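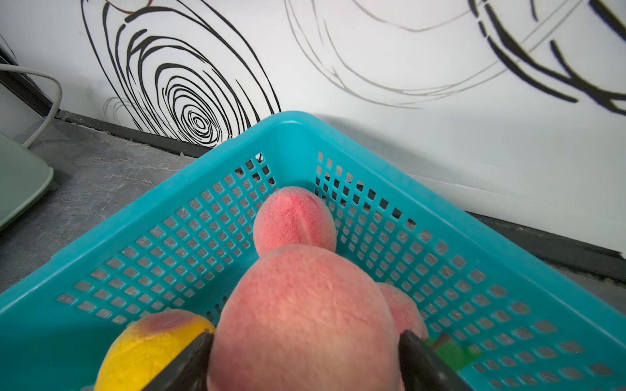

### 4.2 Sharing fruit between neighbors

When we first began visiting the households of Grustport, we had it in mind to ask mostly about shopping, and we had a whole page of questions ready about prices and bus routes. What people wanted to tell us about, over and over (and usually with something to eat being pressed on us), was the fruit that came to them from next door. Of the 90 households that kept a kitchen diary for us through August, 80 wrote down at least one gift of fruit, given or received, and many wrote down a good deal more than that.

Fruit seems to travel more easily than cooked food, which several families in Brekby told us they would only accept from relatives. A few peaches can be handed over a fence without any fuss, and the bowl or basket goes home later with something else in it. We call this the return gift, following our earlier report. 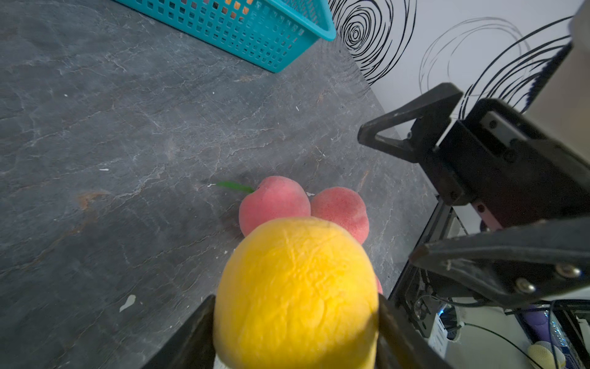

**Figure 2.** Peaches and a yellow fruit on a dark tabletop.

Shazia Mohmand felt we were making too much of the return gift, and told us that in her street a person who brought the bowl back full the very next morning would be thought a little cold, as if she wanted the matter closed. We were so glad of this remark! It sent us back to the diaries, where over 20 of the return gifts had been left for a week or longer, and we take up the question of waiting in Section 5.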